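Sullport Site - Robot Cell Inspection Checklist, with Comments
Cell 4, arm and gripper station (sorting and racking)
Inspected by: Raili Niskanen
Walked through with: Sepehr Hashemi, cell lead
Date: December 22, 2018
Result: Passed, with three items to close

Before the list, a word of thanks to everyone on the cell for letting me get underfoot for most of a shift. I know an inspection is nobody's favorite visitor. Please read the comments as well as the marks, as a plain "OK" can hide a good deal of useful talk, and much of what follows came from Sepehr and the operators.

1. Guarding and access

1.1 Fixed panels in place, all fasteners present - OK
1.2 Gate interlock stops the arm when opened - OK
Comment: Tried with the arm running at its normal program speed and again in slow mode. It stopped both times, and it stayed stopped until the gate was closed and the reset pressed from outside.
1.3 Reset button can't be reached from inside the cell - OK
1.4 Floor marking clear and unbroken - ACTION
Comment: The yellow line by the parts cart has worn thin where the wheels cross it. It's still readable if you know it's there, but a visitor wouldn't. Please repaint, and while you have the paint out, take the line 500 mm further along toward the cabinet so the cart has a proper parking spot.

2. Stops and controls

2.1 Emergency stop on pendant - OK
2.2 Emergency stops on cell posts, both sides - OK
Comment: The one on the window side had a jacket hanging over it when I came in. It was gone before I could open my mouth, so I'll say no more, except that there is a very nice row of hooks by the door.
2.3 Enabling switch releases and squeezes through to stop - OK
2.4 Mode key removed when not in use - OK
2.5 Speed limit in teach mode confirmed - OK

3. Gripper and tooling

3.1 Fingers secure, screws marked with paint line - OK
3.2 Finger tips free of chips and burrs - OK
Comment: Run a gloved thumb along the edges, don't just look. Sepehr has had the crew doing this at the start of each shift since June and I would love to see the other cells pick up the habit.
3.3 Part held on loss of power or air - OK
3.4 Tool number in the program matches tool fitted - OK
Comment: Tehrani tooling sheet 528 is the current one. An older copy was still in the folder and I have taken it away with me, with apologies to whoever wrote the phone numbers on the back.

4. Simulation and approach paths

4.1 New or changed paths run in simulation before the real arm - OK
4.2 Rack model matches the rack as fitted - OK
4.3 Approach checked for clearance at dividers and at the front rail - OK, see comment

Comment: I'm going to be a bit long-winded on this one, because it is where I see the most trouble across all our sites. People check the place where the part ends up and forget the way in. A finger that sits perfectly well in the middle of a bay can still meet the front rail as it comes forward, or brush an upright when the wrist turns. Step the path slowly, stop short of the rail, and look at it from low down as well as from above.

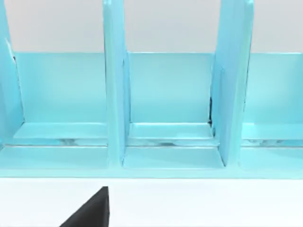 The same goes for the way out. Sepehr's crew steps the exit path just as slowly as the approach, with the gripper open and again with it closed, and they write both down. I was so pleased to see that! The log in Skatus now holds 1,270 stepped checks for this cell, and the ones I pulled were filled in properly, initials and all.

4.4 Path rechecked after any move of the rack or table - ACTION
Comment: Everyone does it, but it isn't written in the work instruction, so it depends on who happens to be on shift. One added line will do.
4.5 Simulated pass is not counted as release for production - OK
Comment: Good answers all round when I asked. A clean run on the screen earns you a slow run on the floor, with a hand on the enabling switch.

5. Housekeeping and paperwork

5.1 Cables off the floor or covered - OK
5.2 Work surface wiped down and clear at shift end - OK
5.3 Risk assessment in date and signed - OK
5.4 Training records match the names on the rota - ACTION
Comment: Two operators came over from the Tremar line and their gripper training is recorded there but not here. Copy the records across, please - there's no need to put them through it again.

Items to close
1.4 Repaint and extend floor line - Sepehr Hashemi
4.4 Add recheck line to work instruction - Raili Niskanen to draft, Sepehr Hashemi to approve
5.4 Copy training records from Tremar - Sepehr Hashemi

Send me a note as each one is done and I'll sign it off in Skatus. If the repainting has to wait for a quiet shift, tape will do in the meantime.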